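Robot teaching by demonstration

Robot teaching by demonstration is a group of methods in which a person shows a robot how to carry out a task, and the recorded motion is then replayed or used to train a control program. The person may move the arm directly by hand or steer it from a distance. The methods are used where writing out each motion in code would be slow, as in sorting mixed objects, loading machines, or handling items that are seldom in the same place twice.

Terminology

The person giving the demonstration is called the demonstrator or operator. One recorded attempt at a task, from the starting pose to the end state, is an episode or demonstration. Guiding the arm by hand is known as kinesthetic teaching, lead-through teaching, or hand guiding. Steering it through a separate device is teleoperation. Older factory manuals use "teaching" for a narrower practice, in which single positions are stored one by one from a teach pendant and joined by programmed moves.

Hand guiding

In hand guiding, the controller cancels the effect of gravity on the arm and lets the joints yield to outside forces. The operator grips the wrist or a handle near the tool and pulls the arm through the motion while joint positions are logged. The operator feels contact directly, which helps with insertion and wiping tasks. The main drawbacks are that the operator's hands and body may block the cameras, and that a heavy arm tires the operator over a long session. Errors in the stated weight of the tool cause the arm to drift when released.

Remote control

Teleoperation keeps the operator out of the work area. Common input devices include:

Leader arms — smaller or matching arms whose joints are copied by the working arm
Handheld motion controllers, tracked in space and mapped to the tool position
Six-axis desktop mice
Teach pendants and gamepads, mostly for coarse positioning

Most systems have a clutch, a button or pedal that disconnects the input so the operator can return to a comfortable posture without moving the robot. Motion is often scaled down for fine work. Delay between input and motion is a frequent source of poor demonstrations; operators tend to overshoot and then correct, and the corrections are recorded along with the rest.

Recording

A typical record holds joint positions, gripper state, operator commands, and images from one or more cameras, all stamped against a common clock. Logging at 60 samples per second is usual for camera-based work, although force data may be stored faster. Episodes are trimmed to remove idle time at each end. Failed attempts are either discarded or kept under a separate label, since some training methods make use of them.

In a comparison carried out by Shagufta Shaikh and Gordon Penner at the Henus laboratory, 9 operators performed the same bin-picking task by hand guiding and by leader arm. Of the episodes recorded by leader arm, 89 percent were accepted on first review. Hand-guided episodes were shorter but more often rejected for blocked camera views. Penner later described the review rules as stricter than most production sites would need.

Workspace arrangement

Bin tasks are commonly set up on a table with the arm reaching in from one side. The bin is clamped or its place marked, so that it can be put back after being moved, and tape on the tabletop may serve as a reference for other items. Objects of differing shape and surface are mixed to keep the trained program from depending on a single appearance. Cables along the arm are given enough slack for full wrist rotation and are checked for snagging between sessions. 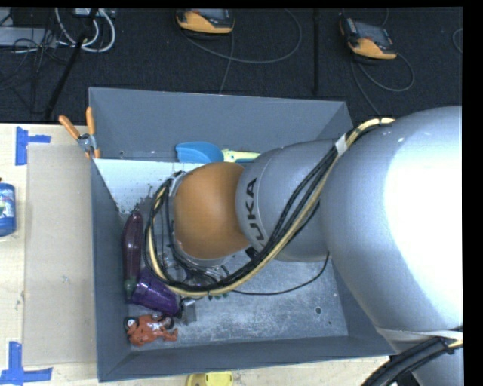
Software

Early tools were tied to one maker's controller. Godinho, a recording package written by Raymonde Leclerc and Tanner Ouellet, introduced a neutral episode format that could be replayed on arms with differing joint layouts, provided that the tool path was within reach. Numell added automatic detection of pauses and dropped frames. Gokus, a commercial product, combines both functions with a review screen on which a second person accepts or rejects each episode.

Limitations

A program trained on demonstrations generally performs best in conditions close to those recorded. Changes in lighting, camera position, or gripper shape can lower its success rate sharply. Differences between operators also matter: Mackenzie Petrenko reported that mixing 2 grasping styles in one set produced hesitation near the object, and recommended a written procedure for operators before recording begins.

See also

Bin picking
Gravity compensation
Imitation learning
Teach pendant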